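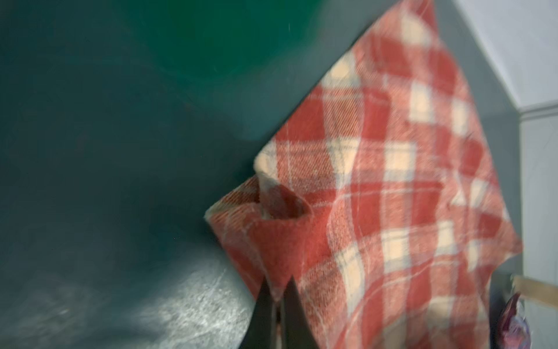

Red and cream check, twill weave, with a fringe of fibres along the rolled edge.

I have been folding tea towels wrong for most of my adult life, and I know this because Wilma Verstraete told me so before I had taken my coat off.

Not unkindly, I should say! She had a stack of cloths on the table and handed me one the way other people hand you a biscuit. I folded it in half, then in half again, and she looked at it for a while. "Well," she said, "it's smaller than it was."

Wilma runs the Wednesday linen table at Dingate, the long room above the shoe repair shop in Sodham, where people bring cloths, napkins, blankets and the odd curtain to be sorted, mended, folded and passed on. She spent most of her working life in hotel laundries and she has opinions about all of it -- starch (rarely), tumble dryers (never for checks), and people who iron a crease into a tablecloth and then complain that the crease shows.

I had come to talk about folding, but we spent the first half hour on checks. She is very fond of them. "A plain cloth will let you get away with anything," she told me. "With a check you've got lines. Fold it crooked and the lines go off like a road on a hill. You can see it from the door."

She likes a twill for the kitchen, and a brushed one for the lap or the back of a chair. The soft ones are harder to fold, she says, as they cling to themselves and the corners roll over when you aren't looking. I asked what she does about a rolled corner and she took hold of one between finger and thumb, gave it a small tug outwards and let go. It rolled straight back. She did it again. "You do have to mean it," she said.

So how does she start? With a corner, always. She doesn't care for the method where you grab the middle and shake, although she admits her sister does it and has a perfectly tidy cupboard. Wilma finds one corner, runs her hand along the hem until she comes to the next, and only then lifts. If the cloth is in a heap she leaves it in a heap until she has found that first corner. "People pull it all flat and then go looking. Then they're stood there with a flat cloth and no hands."

I tried it her way and was slower by miles, but my second cloth did at least look like a rectangle.

At this point Réka Vincze came over from the mending end with a mug of tea and a different view entirely. Réka rolls. She rolls everything, napkins and blankets included, and stands them up in a box so she can see the edges. "I have one shelf at home," she said. "If I fold, I only ever use the top three. The bottom ones, I forget I own them." Wilma said that was an argument for owning fewer cloths. Réka said it was an argument for rolling. I gather they have had this conversation before.

What they do agree on is frayed edges. A bit of fringe on a soft cloth doesn't bother either of them, and they both get cross about perfectly good things being thrown out for it. Réka will run a line of stitching just inside the fray and leave the fluff where it is. She charges 80p if you bring your own thread, which goes towards the heating. Anything past saving gets cut into squares for the shop downstairs, where they are used for polish.

The table has grown a lot since it started. Wilma keeps a hardback notebook of everything that goes out, and the total on the morning I visited was 3,088 pieces. She read it to me twice. The biggest single lot was 300 napkins from a wedding hire firm that was closing down, all cream, all needing to be pressed, and she still talks about them in a slightly haunted voice. "I dreamt in napkins," she said.

I asked if she ever leaves a cloth unfolded at home. There was quite a long pause. "There's one on the arm of the settee," she said. "I put it there every night and it's on the floor every morning and I've stopped fighting it."

She let me keep the cloth I'd practised on, which I thought was generous until I saw her refold it first. It's on my oven rail now, lines more or less straight.

The linen table is on Wednesdays from ten, up the stairs beside the shoe repair shop. Bring cloths clean, please, and Wilma says no duvet covers until April.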